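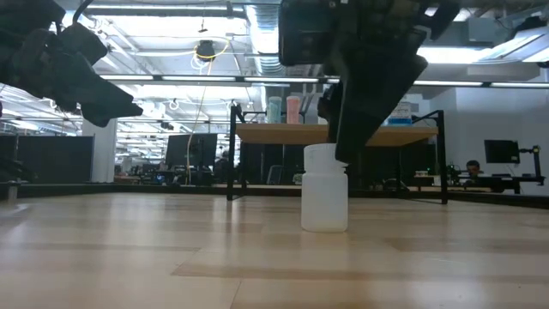 Desde Rodero preguntaron, al recibir el borrador de esta presentación, si el presupuesto debía contemplar dos brazos por puesto o si bastaba con uno y un útil de sujeción fijo. La pregunta ordena buena parte de lo que sigue.

Inicio > Planificación de equipamiento > Notas para la ponencia

Notas del ponente. Plan de adquisición de puestos bimanuales

Apertura. Agradecer la asistencia e indicar que las preguntas se atenderán al final. Recordar que la propuesta abarca 4 puestos y que la decisión corresponde a la dirección de compras.

Situación de partida. El trabajo de referencia es la manipulación de envases sobre mesa, por ejemplo una botella blanca de plástico con tapón de rosca. Un dedo de la pinza puede apoyarse en la parte superior del envase mientras el otro brazo permanece en el aire, sin contacto. Detenerse en este punto: el segundo brazo computa como coste aunque no intervenga en todas las fases.

Respuesta a Rodero. El útil fijo reduce la inversión inicial, pero obliga a adquirir un juego por cada formato de envase. Se recomienda mantener los dos brazos en la partida principal y consignar el útil como opción.

Ofertas. Virden presenta un precio de 217 mil euros por el conjunto; Kolář, de 215 mil. La diferencia no es determinante — conviene decirlo con claridad. La oferta de Kolář excluye la formación y los dedos de repuesto; la de Virden incluye ambos conceptos durante el primer año.

Consumibles. Prever 40 juegos de dedos en total. No trasladar esta cifra a la partida de inversión: es gasto corriente.

Espacio. Las mesas existentes se conservan. Tindeno revisará la instalación eléctrica y las distancias a los puestos de oficina antes de firmar el pedido.

Calendario. Adjudicación sujeta a informe favorable; entrega prevista en septiembre. Si se pregunta por un adelanto, remitir al pliego.

Pendiente: confirmar el plazo de validez de ambas ofertas y la fórmula de revisión de precios del mantenimiento.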